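Workshop Tips: Planning and Budgeting for a Pair of Small Robot Arms

By Hicham Benmoussa
Updated August 10, 2022

Most people price the arms first and everything else later. Do it the other way around. The arms are the part with a price tag on the website, and the rest of the list is where the money leaks out. These notes come from fitting out the back bench at Tostside, where we wanted two small arms to practice on towels and cloths.

Start with the job

Write down one job in one sentence before you look at a catalog. Ours was "fold a hand towel on a table." That sentence settled a lot. A towel weighs very little, so we could buy small servos. It needs two grippers, so we needed two arms. If your sentence has a full pot or a power tool in it, you are shopping in a different price range and should stop reading here.

Kit, printed or assembled

Small arms are sold three ways: finished, as a complete kit, or as a bag of servos and a set of files you print yourself. Printing is cheapest if you already own a printer and have the evenings. Print one spare of every bracket while the machine is set up. Brackets crack at the screw holes, and a spare on the shelf saves a lost weekend.

We paid $800 for the pair, servos and boards included, from a seller called Sqalli. Bekico had a finished pair that looked tidier and cost more than we had. Ask any seller whether servos can be bought one at a time. If the answer is no, walk away.

The table

Use a table you can spare for good. Once arms are clamped down and set up, you won't want to move them. Check these before ordering:

Thickness of the top. Measure it and compare with the clamp opening. Ours was fine at the front and too thick at the back, where there is a rail underneath.
Wobble. Push the table with one hand. If it rocks, fix the feet first.
Color. A plain light top makes it easy to see where a cloth is. A busy wood grain does not help a camera or a person.
Reach. Lay two yardsticks where the arms will go and swing them around. The middle of the table should be inside both circles.
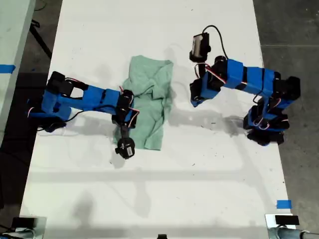 Leave slack in the wires at every joint. Bend each joint to its limit by hand with the power off and watch what pulls tight. Do this before you tie anything down, then do it again after. Wires that are too short will work for a week and then come out of the plug in the middle of a job.

Blue painter's tape is the cheapest tool on the bench. Mark where each base sits and where the cloth starts. If something gets knocked you can put it back without measuring. Replace the tape when the edges curl.

Clamps and power

Buy better clamps than the ones in the box. We spent $214 on clamps, posts, a power strip with a switch and longer cables, and I would spend it again. A Standeo post clamp held well for us, though the knob is hard to turn with cold hands.

Put the power switch where you can hit it without reaching across the arms. Give each arm its own supply if you can. Two arms on one small supply will both sag when they lift together, and you will waste a day blaming the software.

Keep cables off the floor where people walk. If one has to cross a gap between tables, tape it at both ends.

Cloths

Buy practice towels in a pack, all the same. Wash them once before you start, as new ones are stiff and slide around. Pick a color that stands out from the table and from the arms. Thin microfiber is easier to pinch than thick terry, but if terry is what you fold at home, practice on terry.

Gripper tips wear, so look at them once a month. A bit of rubber sheet glued on works as a stopgap -- cut it slightly large and trim it after the glue sets.

Money to hold back

Keep 20 percent of the arm price in reserve for the first year. On our budget that was one fifth of the $800, and most of it had gone by November: two servos, a control board and a roll of filament. Servos near the wrist got the worst of it. The ones in the base are still the originals.

Time costs something too. Plan on 8 hours to assemble and set up a pair from a kit if you have done it before. Double it if you haven't, and don't try to do it in one sitting.

When to wait

If you are short, buy one arm complete with its clamps, power and spares, and add the second later. You can practice picking up and putting down with one. Check that the seller expects to keep the same model going, or the second arm may not match the first.

Keep the receipts and the servo part numbers together in one envelope and tape it under the table.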